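Keep the Old Tower

My neighbor Dalia Jaunzems was about to set her desktop out at the curb last October, and I am afraid I made a bit of a scene in her driveway. It was slow, she said. It took until the coffee was ready to show her anything at all. A shop had quoted her 301 dollars to look into it, and for that money she felt she might as well put it toward a new one.

I understand the feeling, I really do, but I have come to believe that more of us ought to take the side panel off before we give up. A desktop tower is one of the last things in the house that was built to be opened by its owner (my phone certainly wasn't, and I gave up on the toaster years ago). Lay it down on its side on a good flat surface, with the power cord pulled, and it all sits there facing you like the contents of a kitchen drawer. The memory goes in one place, the drives in another, and the cables are shaped so that most of them will only go in one way.

Dalia and I spent an evening on hers. We vacuumed, we wiped, we put in 118 dollars' worth of memory and a new drive, and my friend Gilang Nasution talked us through the rest by phone while he cooked his supper. She still uses it for her recipes and her taxes.

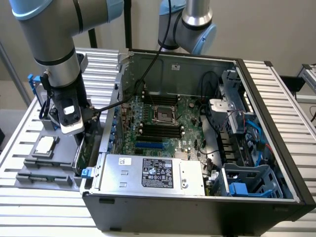

Side panel off: an empty processor socket, memory slots, and red and blue drive cables.

I like the colored parts best, the blue handles and the blue tab. Somebody at a drawing board once thought about a stranger's fingers, and I find that touching, even in a gray metal box.

Not every machine can be saved, and a dead board may well cost more than it's worth. But some 200 towers went through our town's drop-off last year, and I would dearly love to have had a screwdriver and an hour with a few of them. If yours is sitting in the hall closet, bring it out to the table before you call anyone.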